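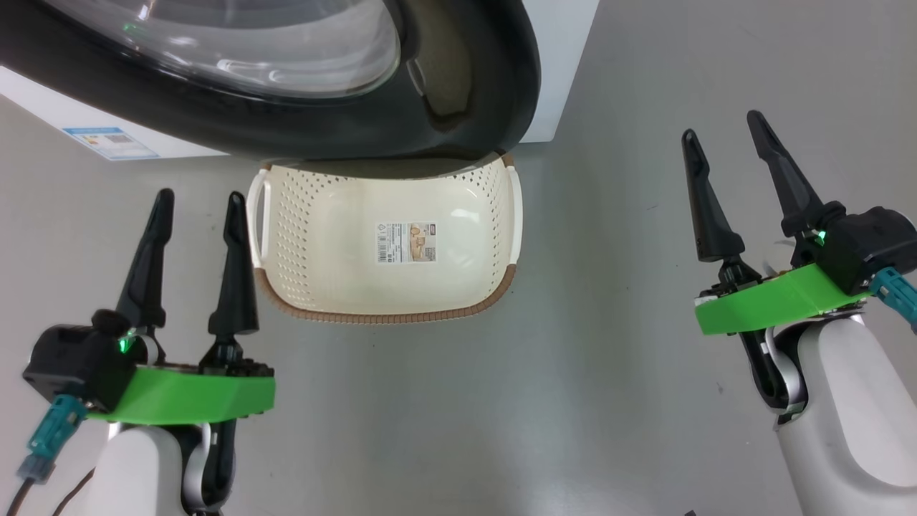
Laundry corner, with the basket parked right under the door.

Keeping a front loader fresh (and the rest of the wash day a bit easier)

February 2019

I have been meaning to write up my laundry habits for ages, and since a few of you wrote in after the piece on drying racks, I thought I might as well sit down with a cup of tea and do it properly. Some of this I learned from my mother, some from plain old mistakes (one pink pillowcase in particular!), and a good bit of it from Mitiku Zeleke, who used to run the Orellana laundromat near our first apartment and was very generous with advice while I stood there hunting for quarters.

Sorting before you get to the machine

I sort at the bedroom door. Darks go in one bag, lights in another, and towels wait for their own day. It sounds fussy, but it means that when I finally get to the washer I'm not standing there holding a sock and wondering about it. Check pockets while you're at it, and close zippers, and turn jeans inside out so they keep their color a little longer. Bras and anything with hooks go into a mesh bag, and I fasten the hooks first.

If you have a stain, treat it while you sort. A little dish soap rubbed in with your thumb takes care of most greasy spots on cotton. Grass wants a bit of white vinegar and water, dabbed on and left for a while, and then rinsed out well. Try it on an inside seam first if you're worried about the color. Blood wants cold water, always cold, and patience. I keep an old toothbrush in a jar on the shelf just for collars.

How much soap, really

Much less than you think. For years I filled the cap right to the top and then complained that my towels were stiff as cardboard. Mitiku told me to use 2 tablespoons for an ordinary load, and I thought he was teasing, but I tried it and the towels came around after nearly 4 washes. These days I keep an old measuring spoon tied to the detergent jug with kitchen string – it has survived two moves and one puppy. If your water is hard you may want a touch more, and the label on your own detergent is a better guide than I am.

Skip fabric softener on towels altogether. It leaves a coating and they stop drinking up water the way a towel should.

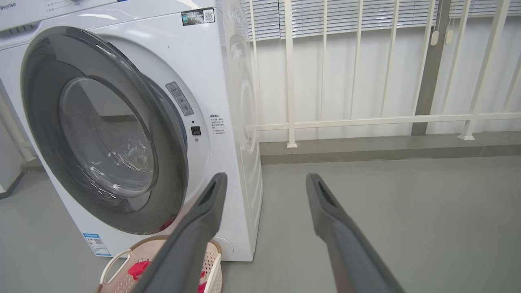 Letting the washer dry out

When the last load is done, I leave the door ajar and pull the soap drawer out an inch or so. A closed-up washer stays damp inside, and damp is where that sour smell gets going. If you have little ones or a curious cat, please don't leave it standing open where they can get at it – shut the laundry room door, or air the machine while you're nearby and close it afterward.

The soap drawer itself lifts right out on most machines, though you may have to press a little tab at the back. I soak mine in the sink with hot water, scrub the corners, and wipe out the slot it came from, where you would not believe the gunk that collects. I do this once a month, more or less, and again in March when the spring cleaning mood takes hold of me.

The rubber ring around the door deserves a few minutes too. Run a damp cloth along the inside of the fold, all the way around, and go slowly along the bottom, where lint, hair and hairpins like to gather. Dry it with an old washcloth when you've finished.
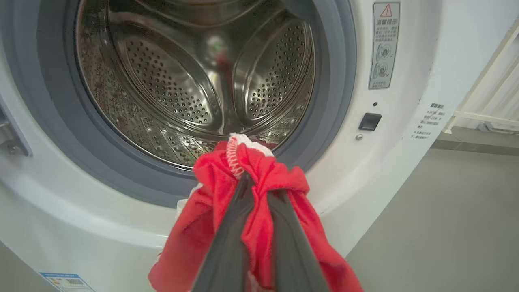
How often should I run an empty hot cycle?
Once a month is plenty for most households, on the hottest setting, with a washer cleaner or whatever your manual suggests. If you wash mostly in cold water, every 3 weeks is a nice rhythm to get into.

Next time I'd like to get to ironing, and the linen tablecloth I have been avoiding since Christmas.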